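Notes from a second week of teleoperation

I have been driving a robot arm by hand for over 5 months now, first as a favor to Mansa Odoi and then as a regular part of my week at Clatberg. People ask what the work is like, so I'm writing some of it down.

The task I've been on lately is simple to say out loud. Pick up the drinks on the table and put them in the basket. I hold the controller, the arm follows my hand, and everything I do gets saved as a demonstration. Later Gaurav Kashyap trains on the set and we find out what the robot learned from me, bad habits included.

My worst habit was speed. I would come in fast on a bottle and correct at the last second. That is fine for a person. In the recordings it shows up as a lot of blur in the wrist view right when the policy most needs to see where the fingers are.

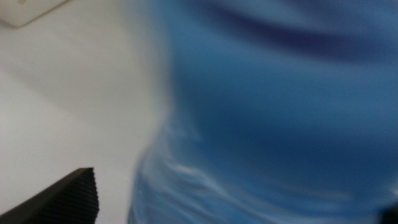 Mabli Pritchard went through 9 of my early demos with me and marked every place where I jerked the controller. After that I started lining up farther out and closing the last few inches at one steady pace. It feels slow. My demos got longer by three seconds or so each, and Gaurav stopped sending them back.

Plastic water bottles are the ones I like least. The walls give when you squeeze, so you have to stop closing early, and you don't feel anything through the controller. You go by eye. Cans are easier to hold but they roll once they're down, and I've chased one across the table more than once.

I also had to learn to leave my pauses out. If I stop to think with the arm in the air, the robot may learn to stop there too. Now I decide which item is next before I press record — the order changes between demos, but I don't change my mind halfway.
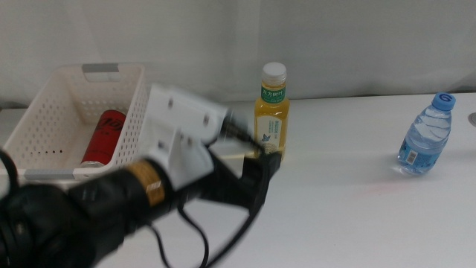 Can in the basket, two bottles still on the table.

The target for this task is 600 demos. Lalit Lodhi is doing the other half, and his style is different from mine. He comes in from higher up. Gaurav wants both kinds in the set, so we've quit trying to match each other.

Next on the list is taking things back out of the basket. I tried it twice before I went home and dropped the can both times.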